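# The teardown bench at Clekis, with the arm

Clekis takes in retired office computers and takes them apart for parts and metal. Since December one of the benches has had a robot arm on it. This page is for the people at Pornetti and Prasier who send us their old machines and asked what the work looks like now.

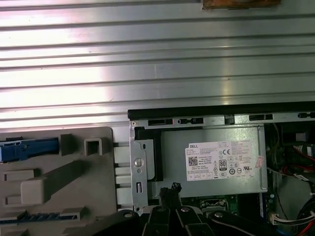 *Inside a tower with a Dell power supply, from the camera on the wrist. The power supply is in the middle with its label up, and the gripper has hold of a frayed black cable end.*

The camera is there for the operator. Sakda Ongart runs the arm from a desk next to the bench and works from that view on his screen. He used to do the same job standing up, with a screwdriver and a headlamp, and he did it for six years. He says the screen took some getting used to and the chair did not.

## What the arm does

It handles cables, latches and small loose parts. Sakda picks the target, the arm goes in, and he closes the gripper himself. Frayed ends and sharp sheet-metal edges were the main cause of cut fingers on this bench, and the first-aid box now gets opened less.

It does not open cases. Side panels are still taken off by hand, and so is anything that has been glued, bent or dropped in shipping. Full power supplies go out by hand too. We never open the supplies themselves. They go in the blue bin whole, label up, so the sorting table can read them without turning them over.

## What changed for people

There were 3 people on teardown before the arm and there are 3 now. The jobs are different. One person preps the towers: unplug, wipe down, panel off, drives logged. One runs the arm. One sorts. They trade places at the morning break and again after lunch, which was Ketsara Chareonsuk's idea. She leads the shift and didn't want the desk to turn into one person's seat.

Prep has become the hardest job of the three. The arm keeps a steady pace, and whoever is feeding it feels that pace. We have put in a second prep table and a rule that the operator waits when the prep person says so. There were some short tempers in the first weeks and the rule helped.

Output is up to 100 towers on a good day. On a bad day it is well under that. Mixed loads slow us down the most, as every case model has its own layout and the operator has to look around before starting. A pallet of matching machines goes much better.

## Pay and training

Nobody's rate went down. Operators get an extra 300 a month once they are signed off, and anyone on the bench can ask to train. Training is with Ketsara on scrap cases first, then on live work with her sitting alongside.

## If you send us machines

- Keep matching models together on a pallet where you can.
- Leave the side panels on. Loose panels get bent in the truck.
- Take off your own asset tags if you need them back.
- Drives can stay in – we log them here and send you the list.

The Thongdee warehouse still takes drop-offs on our behalf. Ask for the teardown bench at the gate.

*Page updated Saturday, February 24, 2018*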